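What is a canvas bag made of?

Canvas is a strong, plain cloth. It is used for bags, tents, shoes and sails. This page explains how canvas is made, why it folds the way it does, and how a bag keeps its shape.

Threads that cross

Canvas is a woven fabric. Weaving means passing one set of threads over and under another set. The threads that run along the length of the cloth are called the warp. The threads that run from side to side are called the weft.

Most canvas uses the simplest pattern, known as plain weave. Each weft thread goes over one warp thread, then under the next. The threads are packed closely together, so they cannot slide about very much. This makes the cloth hard to tear.

How heavy is it?

Cloth is measured by the weight of one square metre. At the Dradamia mill in Okville, the thinnest bag canvas weighs 186 grams per square metre. The thickest weighs 300 grams. A thick canvas is stiff - it can almost stand up without help. A thin one flops.
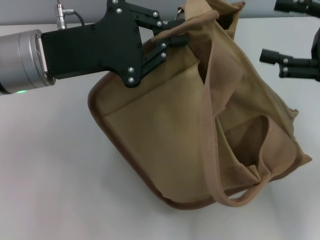 Gravity pulls on every part of a bag. When a bag is held at a single point near the top, all of its weight hangs from that point. The cloth is pulled tight in some places and goes slack in others, and the slack parts form folds. When a bag is held by two handles, the weight is shared and there are fewer folds.

Edges and piping

A bag is cut out as flat pieces, called panels, which are then sewn together. The line where two panels join is a seam. Some seams have a thin strip of material sewn along them, called piping. Piping covers the edge of the cloth, helps to protect it from rubbing, and makes the outline of the bag firmer.

Seams are not only found on bags. Wherever two flat parts meet, there is usually a line to be seen.

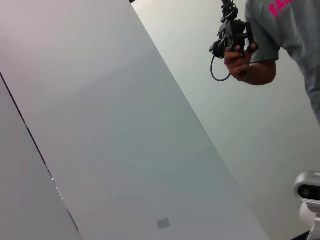 A thin dark line where a white panel meets a greyer one.

Try it yourself

You will need a cloth bag and a flat table.

Lay the bag on the table and smooth it out.
Pinch the top edge in one place and lift it slowly. Look at where the folds begin.
Put it down, smooth it again, and lift it by both top corners.
Draw the folds you saw each time.

Words to know

Warp: threads that run along the length of a cloth.
Weft: threads that run across it.
Panel: a flat piece that forms part of something larger.
Piping: a narrow trim sewn along an edge or seam.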